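Bukola Okoro compara controladores de pinza en simulación antes de tocar el brazo real

La ingeniera lleva desde mayo en Stovau, donde se ocupa del banco de pruebas virtual. El encargo inicial era modesto: decidir entre dos controladores para la pinza de dos dedos, el Pender, que regula por posición, y el Bakilana, que limita la fuerza de cierre. «Me pidieron una recomendación en una página y acabé entregando una tabla de 176 ensayos por controlador», explica.

El banco consiste en un tablero con piezas planas de poca altura, letras y figuras geométricas. Okoro lo eligió por el margen de error que impone. Con un cubo, dice, cualquiera de los dos controladores cierra bien; con una pieza plana, un desvío vertical pequeño deja el dedo apoyado en la superficie.
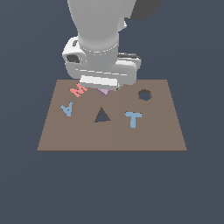

«El Pender insiste en alcanzar la consigna aunque haya contacto con el tablero», continúa. «En simulación eso se traduce en un pico de par en la muñeca. En el brazo real sería una parada de seguridad.» El Bakilana cede antes, pero tarda más en estabilizarse: unos 86 milisegundos en su configuración, un retardo que ella considera aceptable para tareas de recogida y excesivo para inserción.

La segunda parte del trabajo se refiere a las cámaras. Okoro probó una vista general, elevada, y otra próxima a los dedos, con el mismo estimador de pose. La general sitúa las piezas con un error estable, pero pierde las que quedan bajo la carcasa de la pinza. La próxima resuelve ese problema y crea otros. 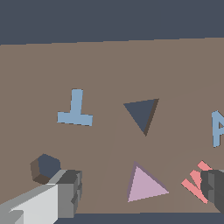

El criterio de Okoro es que una cámara debe juzgarse por lo que oculta en el momento del agarre. En la vista próxima los dos dedos ocupan las esquinas inferiores y el derecho tapa parte de la pieza de color salmón; el estimador tiene que completar el contorno. También le preocupa el contraste: el triángulo oscuro tiene casi el mismo tono que el fondo, y una segmentación por color puede confundirlos. «Con bordes tan dentados no confío en el contorno – prefiero usar la profundidad», señala.

Su recomendación provisional combina el Bakilana con ambas cámaras. El paso siguiente será repetir 9 de los ensayos en el brazo físico de Flurkport, sin modificar las ganancias. «Si hay que reajustarlas, la comparación deja de valer y empezamos de nuevo.»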